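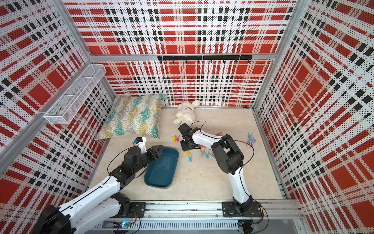 Floor Van Wijk
Pattern tester and weekend dressmaker

30 May 2024

Okay, the wrap skirt. I said I'd post about it when the hem was in and the hem is in, so get comfy, this is going to be a long one.

Pattern is the Rostel from Flidley, view B, the one with the wide waistband and the ties that go all the way around and knot at the front. I cut it out back in March and then it sat in a bag while I made pajamas for everybody else in the family.

First thing: the sizing runs big. I went by my waist measurement, made a quick version in an old sheet, and could have wrapped it around me twice. Went down 2 sizes and it was still roomy at the hip but I left that alone because I like to sit cross-legged.

Fabric is a midweight linen from Wernberg in a sort of mustardy green. I prewashed it two times and it lost about 4 inches over the whole length, so please, please wash your linen before you cut! I only had just enough left for the ties and had to piece one of them at the back.

Speaking of the ties. The instructions have you sew them right sides together and turn them through a tiny gap. I fought with the first one for most of an evening (knitting needle, chopstick, bad language). For the second I pressed the edges in, folded it and topstitched all the way down. Looks the same. Took ten minutes.

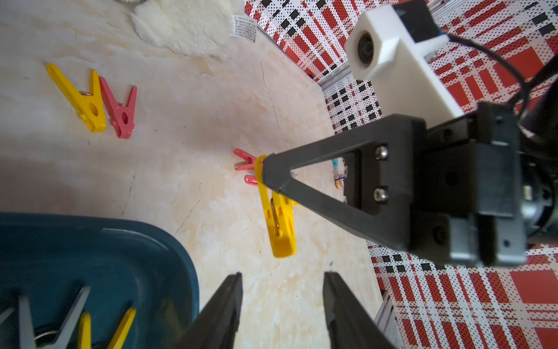

Waistband next. It wants a firm interfacing and I used a medium one since that's what was in the drawer. It creases a bit where I bend. If I make another I'll buy the proper stuff.

The slot for the tie to pass through is in the side seam and you're supposed to leave it open as you sew. I forgot. Unpicked it, stretched the seam doing that, then put a little square of cotton tape behind it and it's fine now, you'd have to be very close to my ribs to notice.

Now the hem! It's a big curve and I was dreading it. I ran a line of long stitches a quarter inch from the edge, pulled it up gently and pressed the fullness flat before folding again. Slow going but it lies really nicely. A couple of little pleats near the front corner that I'm going to pretend are a feature.

Someone asked about thread - it's Fikre all-purpose, the shade that's a touch darker than the linen. I always go darker if I can't match.

Would I make it again? Yes, and shorter. Mine hits mid-calf and the front edge flies open on the bike, so I've sewn a snap about halfway down the overlap.

Next up is a shirt with an actual collar stand, which I've been putting off for ages. If you have a favorite way of getting those corners sharp, tell me before I cut into the good cotton.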